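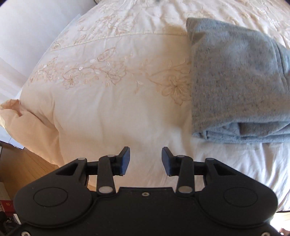 I've had the Dovham hand gripper for two months now, and I finally feel ready to say something about it, mostly because Tadeo Ocampo keeps asking if he should get one or stick with his Rukov. Short version: get the Dovham if you do bedding and clothes, keep the Rukov for anything hard and small.

I ran both through the same chores, 60 grabs each, mostly blankets and pillowcases. The Dovham dropped 2. The Rukov dropped 13, and nearly all of those were fleece (it just slides off that thing!). The wide flat pads on the Dovham are the big win for me, and I love that the two fingers close evenly, so I don't have to line up one side first.

Now the gripes. The body is wide, really wide, and I bump it on the headboard constantly. The linkage pins could use a drop of oil every few weeks or you get a squeak. And mine came to $292 with the spare pads, which hurt a bit when the Rukov was half that.

One more thing, check your camera mount before ordering. My old Zokis bracket didn't fit and I had to wait until Monday for the right one. Once it was on, the view down between the fingers was great, way better than what I had before. Four stars from me, and Tadeo can borrow mine for a weekend if he's still on the fence.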